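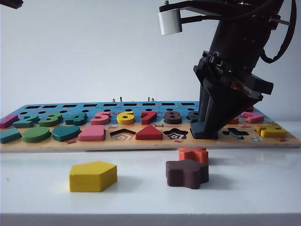 3.2 Wear of dark shades over two base coats

The dark shades were the part of the study we most looked forward to, and they did not let us down! Each of the 6 creams from the Drerninell line was applied in two thin coats over either the Lesex ridge-filling base or the plain Stengate base, and left without a top coat so that any chipping would belong to the color itself. Fakhoury painted every nail and Henare scored them, without knowing which base was underneath.

Over the Lesex base, tip wear first appeared on day 4; over Stengate it appeared on day 2 (Figure 3). The gap held for all the creams, even the deep plum, a shade that had chipped early in our pilot work in January. We were delighted to see such a clear split from a step many people skip.

Figure 3. Day of first visible tip wear, by base coat.

Staining went the other way. The Lesex base left a faint yellow cast after removal, strongest under the two reds, and we return to this in Section 4 using the Bhattacharjee scale.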